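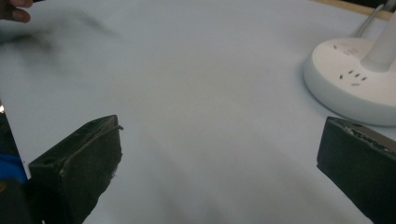

Pranex Reports Mixed Results From Tabletop Chore Trials at Zellwood Site

July
By Pranex Communications

ZELLWOOD — Pranex today released results from its first series of household and shop-floor chore trials. The company says its two-finger robot arm can now do some tabletop jobs without help, and that it isn't ready to be left alone in a kitchen, a laundry room or a stockroom.

The trials ran at the company's Zellwood workshop under the project name Vondel. The arm made 900 attempts at everyday chores. It finished 293 of them with no person stepping in. In another 360, it finished after someone moved an object, restarted the program or reset the arm. The rest were stopped or ended with the job not done.

Pranex is publishing the full count, including the failures, because shops and property managers have been asking when they can buy a machine that tidies up. The company's answer for now is that it will not take orders for general cleaning work this year.

What went well

The arm did best with objects that keep their shape. It put mugs on a shelf, moved boxed parts from one bin to another and set small appliances upright on a flat surface. Most of the unassisted finishes came from these jobs.

Speed was less encouraging. Each attempt had a limit of 90 seconds. A person doing the same work would seldom need that long, and many of the successful runs used most of it.

What did not

Cloth, bags and cords gave the most trouble. A towel that landed with one corner tucked under was often picked up in the wrong place. Plastic bags closed over the fingers. Cords caused failures even in jobs that had nothing to do with them, such as wiping the table next to an appliance. The arm would plan a clear path for its fingers and then drag a cable along with its wrist.

Pale objects on pale surfaces were also a problem. Changing the light in the room changed the results, and the team does not yet have a fix it would call reliable. A white base with an upright post, standing on a light tabletop with a thin cable behind it, is easy for a person to reach around. For the arm, the rim of the base and the table under it can be hard to tell apart, and the post limits which direction it can come from.

Part of the Vondel work is done by people holding gripper tools in their own hands and working close to objects of this kind. Recordings from those sessions are used to train the arm. Pranex says this has been the most useful change made to the project so far — more useful than the new wrist, which cost a good deal more. 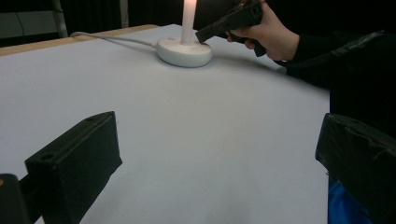 Lamrani, which plans to test the arm in its parts warehouse, said in a written statement that it would rather have one job done properly than ten done some of the time. It said sorting boxed parts overnight would be enough to justify a first machine, even at half the pace of a worker, so long as "we don't walk in at six in the morning and find it stopped since midnight."

Pranex agrees that stoppages are the main issue for shops. In a home, the owner may be in the next room and can free a snagged cord. A warehouse at night has no one close by. The company has set unassisted runs as the only result it will count toward a release.

Next steps

A second series of trials is planned for the fall, with fewer chores and more repeats of each. Folding has been dropped for the time being. Cable handling and wiping around fixed objects will stay in, along with bin-to-bin sorting for Lamrani. The time limit will not change, so that the two sets of results can be compared.

Pranex has not set a price or a delivery date. Businesses that want to follow the trials can ask to be added to the Vondel mailing list.

About Pranex

Pranex builds robot arms and grippers for light commercial work. Its workshop and test rooms are in Zellwood.

Contact: Pranex Communications, Zellwood | Copyright Pranex. All rights reserved. | Back to top

Comments (3)

shopfloor_pm
Thanks for printing the bad numbers too. We run a small repair counter and the cord thing rings true, every bench here has three chargers on it. Will the fall results be split out by chore?

Guest
My mother can't lift a laundry basket anymore and I was hoping for better news on towels. Please don't drop folding for good.

binsandbolts
293 out of 900 is about what I'd have guessed. Can you say how many of those were just the mugs?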